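Notebook, demo bench, September
Open day for the Privia simulator

Setup started at 8:15. Chiyo and I had the big room, Majdi had the side office with the spare workstation. The Prelenix people were due at 10:00 and turned up early, which meant the first group saw me still taping down cables.

Visitors signed in: 105. Last year it was 20, but that was one invited class and we ran it in the hallway.

What we showed, in order:

Station one, Majdi. Short talk on how a room gets built in Privia, from bare walls to furniture to small objects. He kept it under ten minutes each time. He used the living room layout because it loads fastest.

Station two, me. Wrist view from the simulated arm, driven with the hand controller. Visitors could take a turn. Two controllers charged, one dead on arrival (the one with the blue tape, again). Put it in the repair box with a note on it.

Station three, Chiyo. Playback of recorded runs, with joint plots on the second monitor. Quieter crowd, better questions.

Notes from station two, mostly for whoever runs it next time.

People roll the wrist far more than we do. We all learned to keep the view level without thinking about it, and the visitors don't. They push the stick sideways, the whole room tips over, and then they try to fix it by pushing harder. A boy of maybe twelve was fine with it and steered by the TV on the wall. His father gave up and handed back the controller. I started telling people to find the TV first and work from there, and that helped most of them.

The roll gain is too high for a public demo. I halved it after the second group and left it halved. Old value is in the config comment, put it back before doing any real work.

Frame rate held all day. One freeze at 11:40 when someone at station three opened a second copy of the viewer on the same machine. Restarted, lost a few minutes. The log from that session stops at step 1,524, so that is the point to look at if anyone wants to chase it. I don't think it is our bug.

Gripper open and close is on the trigger and people got that right away. Depth was the hard part. With only the wrist view, almost everyone closed the fingers too early. Aušra Eglītis from Prelenix asked why we don't put a second view in the corner of the screen. We had one in the spring and took it out to save the graphics card. With the new machine we could probably have it back. She also asked about contact forces and I sent her to Chiyo, who had the plots up.

Questions that came up more than once:

Is the arm real? No, not in this room. Several people looked under the bench for it.

Can you touch the wall? Yes, the arm stops. It will also jitter if you hold it there, so don't hold it there.

Who draws the furniture? Majdi does, with models from the shared library. Screens and toys come from the library as they are.

Leandro Esteban from Drollico came by after lunch and stayed at my station for a good half hour. He wants to know if their pick list can be loaded as a task file. I said probably, if he sends it as plain text. He has my address. Majdi thinks the naming will be a mess, since they use shelf codes and we use object names. Wait for the file before worrying about it.

Teardown took 14 minutes, all cables back in the gray bin. The projector remote is missing. Check Majdi's office first.

To do:
Fix or bin the blue tape controller.
Restore roll gain (me, tomorrow morning).
Try the corner view on the new machine — small, lower resolution, see what it costs.
Print the controller card larger. People over fifty held it at arm's length.
Send Aušra the two plots she asked for.
Ask Fumiko Noguchi if we can have the big room again in spring. She does the bookings now.
Level reset on a button. Chiyo's idea: one press brings the wrist back to zero roll and leaves the position alone. Should be an easy change, and I would have used it all day.

Screen grab from station two goes in here so there is something to point to when we talk about the roll problem.
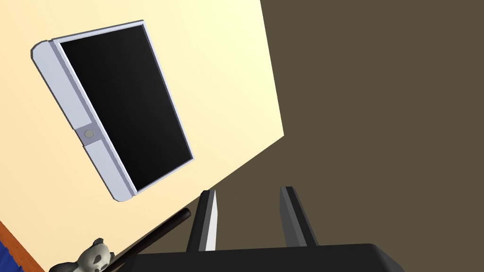

Station two, wrist view in Privia. View rolled well over, TV at upper left, fingers open.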